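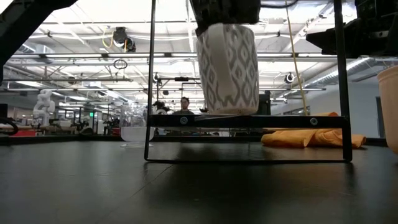
Des tasses, un torchon et un peu de mauvaise foi

Cuisine > Rangement > Vaisselle

Imprimer | Envoyer par e-mail | 28 partages

Toute maison possède une tasse à motif losange que l'on garde « pour les invités » et dans laquelle on boit son café tous les matins. Elle mérite quelques égards.

Saisissez-la par le corps, bien droite. L'anse, quand il y en a une, sert à boire ; pour déménager trois tasses d'un coup, elle sert surtout à racheter des tasses.

Le torchon orange roulé en boule sur la table a beaucoup de charme, mais il sèche mal. Étalez-le, ou avouez que vous ne l'utilisez pas.

Les verres transparents se rangent à part. Ne les empilez pas : deux gobelets coincés l'un dans l'autre forment un couple très solide. Si c'est trop tard, eau froide dans celui du dessus, eau tiède autour de celui du dessous, et patience.

Pour les tasses à anse, une planche en bois clair fait un très bon plateau. Mettez-les l'une derrière l'autre, anses du même côté. L'orange devant ou la blanche devant, les familles se déchirent là-dessus depuis des générations.

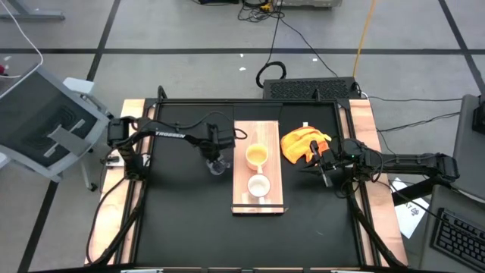

Trilok Vishwakarma trouve que les anses tournées vers soi, c'est bien joli, mais que chez lui il y a des gauchers et que tout le monde finit par attraper la tasse du voisin. Il les met en biais et n'en démord pas.

Va pour le biais. La planche, elle, se lave à la main et se sèche debout.

14 commentaires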